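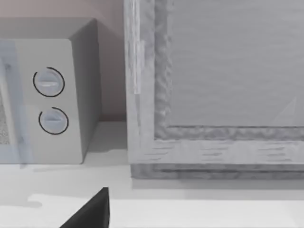
Figure 7.1 A microwave oven with two round control knobs, one above the other.

Chapter 7
Waiting for Lunch: Power, Energy, and Time

Most people meet the watt on the back of an appliance, where it is printed in type small enough to discourage further questions. This chapter asks them anyway.

Power is the rate at which energy is used or delivered. Energy is what you pay for. The two are mixed up constantly, often by the people sending the bill. A kettle has a large power rating and a short working day. A refrigerator has a modest rating and never goes home. Which one costs more to keep depends on the hours, and the hours are the part we tend to forget.

Consider the town of Carham, whose residents were once asked to cut their electricity use during the month of March. Many responded by unplugging their phone chargers and feeling very good about it. The town's water heaters carried on as before. When the readings came in from 2433 households, the savings were real but could have been mistaken for a mild week. In Holenard, just up the valley, 283 households turned their water heaters down a little and did better without giving up anything they could name.

We will come back to both towns in Section 7.4, where you will work through their figures and decide whether Carham deserves any sympathy.

Before you start, you should be able to:
Convert minutes to hours without reaching for a phone
Rearrange an equation with three quantities in it
Read an electric bill as far as page 2

Key terms: power, energy, watt, kilowatt-hour, efficiency, standby load

7.1 What a Watt Measures

One watt is one joule of energy every second. A joule is a small amount, so watts tend to arrive in crowds.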